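Skendside Reader | Print this story | E-mail this story
Filed under: Short Fiction, Machines

Kitchen Hours

Hashini Selvanayagam had been told the kitchen would teach the machine everything. She doubted it. The kitchen had no smell, and its food lay wherever the software had dropped it.

Her job was to steer the arm through a chore, save the run, and start over. The order from Zanley was for 1,138 good runs. Tonight's sheet said 22, beginning with an eggplant on a plate in the sink. 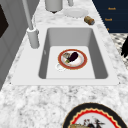 The Red Ball

"Why is there a ball?" she asked.

"Variety," said Takács. He had a way of saying it - like a man reading from a can.

"Who keeps a ball like that by the sink?"

"The learner doesn't know who keeps what. That's the beauty of it."

She wrote "eggplant up by the window, onion on plate" in the notes box and pressed save.
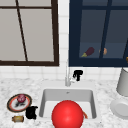 Pustik Demonstration Group, Night Desk

At the next desk a printer was running off last week's scores. Takács was pleased with them. The learner had managed the cabinet 40 times out of 150, and he said the curve was bending.

"Bending toward what?"

"Toward opening cabinets."

She loaded another run with the navy door already standing open and the ball still there, big as ever. Did that count as an example of opening, or of somebody leaving a door open? The form had one box for it. She left it blank.
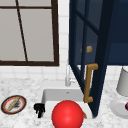
Page last changed: 2023-08-14

"You have to put something," Takács said, leaning over her chair.

"Then put that I have a kitchen at home, and I still burn rice in it."

He typed "success" and went to get his coat. Hashini reset the counter and reached for the controls again.

We use cookies to remember your reading settings. Accept | Manage choices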